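Runside Shared Workshop
Arm Build Course, Handout 5: Mounting the Gripper and the Wrist Camera
Instructor: Signe Mogensen
Revised 08/11/2020

Before you start

You should have finished Handout 4. The arm should be bolted to its rail, all the joints should move freely by hand with the power off, and the joint limits should be saved on the controller. If your limits are not saved, go back and do that first. Last session one team skipped it and spent the evening untangling a cable from the elbow.

Bring your notebook. The offsets you write down in this part are used again in Handouts 6 and 7.

Parts for this session

Gripper body with drive screw
Two fingers, left and right
Wrist camera and bracket
Short camera cable
Bag of M3 screws and washers
Hex keys, flat file, calipers

The fingers are not interchangeable. The mark is on the back face, near the mounting holes. If the mark has worn off, hold the finger against the drawing on the shelf by the door.

Part A. Fitting the fingers

Switch off the arm and pull the plug. The switch alone is not enough for this job.

Open the carriages by turning the drive screw by hand until both are at the outer stops. Set the left finger on its carriage and start both screws before you tighten either of them. Do the same on the right. Tighten with the short end of the key in your hand, then stop. The carriages are soft and the threads will strip.

Close the gripper by hand, slowly. The fingers should meet along the whole inner face. Hold a piece of white paper behind them and look for a gap. A small gap at the tip can be filed out. A gap at the base usually means there is grit under the finger, so take it off and wipe the carriage.

Measure the full opening with the calipers. On the Tanavel body it should be 92 mm. The older McKinnon body opens to 113 mm. Write down which body you have, as the control software asks for it.

Part B. Mounting the camera

The bracket goes on the wrist side of the gripper body. Use the 2 mm key. Leave the screws loose enough that the camera can still tilt.

Route the cable along the outside of the wrist and fix it with two ties. Leave a loop at the wrist joint about as wide as your hand. Turn the wrist to each end of its travel and watch the loop both ways. It should never pull tight and it should never hang low enough to catch on a finger.

Plug the arm in again, stand outside the tape, and start the camera view in Trudness. Adjust the tilt so both fingertips are in the picture with the gripper open. You will need to power down each time you touch the bracket. Then tighten the screws and check the view once more.

Part C. Checking the view at different wrist angles

A camera that looks fine over the table can behave badly when the wrist turns up. Run the wrist slowly through its range at low speed and save one still at each of the marked positions.

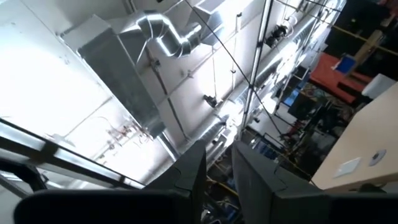 Exposure should be locked before you start the run. With automatic exposure on, a bright ceiling makes the fingers go dark, and the edge finder in Handout 6 will lose them. Set it with the wrist pointing at the table, lock it, and leave it alone for the rest of the session.

Go through your stills afterward and compare the fingers from one to the next. Since the camera and the gripper body move together, the body should sit in the same place in every still. If it shifts, the bracket is loose. The fingers should also stay put as long as the opening has not changed. If one of them moves and the body does not, check the two screws on that carriage.

Part D. Repeat test

Open and close the gripper 100 times using the test script. Stay by the stop button while it runs. When it finishes, measure the opening again and write it next to your first number. A difference of half a millimeter or less is fine. With more than that, check the finger screws, then the coupling on the drive screw, and run the test again.

To hand in

Body type and both opening measurements
Your stills from Part C, named by wrist position
A sketch of your cable route
Anything you filed, and where

Put the hex keys back in the rack. Handout 6 covers finding the fingertip edges and needs the locked exposure value from Part C, so copy it into your notebook before you close the program.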